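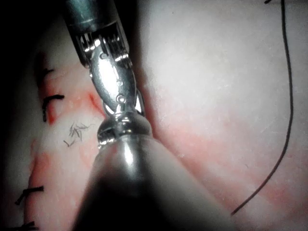 Suture practice pad, two instruments.

About Us

Cado is a training and assessment lab for robotic surgery. We write practice rules for suturing and instrument handling on robotic systems, and we test people and software against them. Our clients are teaching hospitals, instrument makers and research groups. We do not treat patients and we do not sell instruments.

The lab was started by Colton Beaulieu and Declan Egan. Colton worked in instrument repair and saw the same damage come back again and again: bent jaws, worn cables, chipped tips. Declan taught bench suturing to residents. They found that every site had its own idea of a good stitch and very few had written it down.

What we work to

Our house standard is called Brisasari. It has 55 rules and fits in a binder. It applies in the same way whether a person is at the console or a program is moving the arms. The rules we get asked about most:

Grip suture with a needle driver only. Forceps with coarse teeth fray the strand.
Metal-to-metal contact between instruments is logged, with the time and the joint positions.
Both tips stay in view of the endoscope while either one is moving.
Tails are trimmed to the length on the task card. Clippings come off the pad before the next trial.
A pad is retired after 6 closures, or sooner if the edges tear.
An instrument that sticks or skips at the wrist is pulled the same day. It does not go back in the drawer.

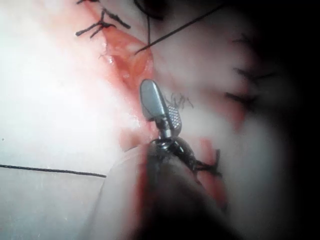
Each closure is scored by two reviewers working separately. They look at spacing, knot security and how the edges meet, and they do not know who or what did the stitching. If their scores differ by more than 3 points, another reviewer scores it again. We have over 4,000 scored closures on file, and clients can ask for the score sheets behind any result we give them.

Who we work with

Nasution supplies our practice pads and keeps a sample from each batch. Zestport runs the server that holds our video and joint data. Neither company has a say in scoring.

Changes to the standard

Brisasari is revised every May. Anyone who uses it can send in a change request. We ask for the rule number, what went wrong, and video if there is any. Rejected requests are kept with the reason written on them.

Visits

The lab is open to visitors on Monday afternoons by appointment. Closed shoes, please, and no drinks past the front desk.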